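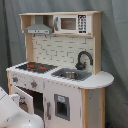

Figure 1. Play kitchen with the oven door open and the arm at the lower left.

Recording and scoring the oven door task

The following procedure applies to all trials of the oven door task at the Stosturstead laboratory. It should be read before any results are compared with those of the Janach method.

1. Place the play kitchen in front of the grey backdrop. Pull the cloth across until it covers the whole of the camera view. Folds in the cloth are acceptable.

2. Put the metal bowl in the sink. The bowl is not used in this task, but it must be present in every trial so that the views match those in the training set.

3. Set the oven door to its starting position, open or closed, as given on the trial sheet. The cabinet door to the right of the oven remains closed throughout.

4. Return the arm to its rest pose and load the policy to be tested. The Zenier policy was trained on 312 demonstrations. The smaller version was trained on 85 of these and is scored separately.

5. Start the trial. The policy is stopped after 200 steps whether or not the door has moved.

6. Score the result from 0 to 4 using the Magalhães scale. A door that is touched but does not move scores 1. Full marks require the door to reach its goal position and the gripper to be clear of it when the trial ends.

Scuffs and chips in the white paint should not be touched up between trials. Any change to the kitchen's appearance must be entered in the log before the next trial begins.

Questions about scoring should be sent to Mafalda Moreira, together with the trial number and the name of the policy.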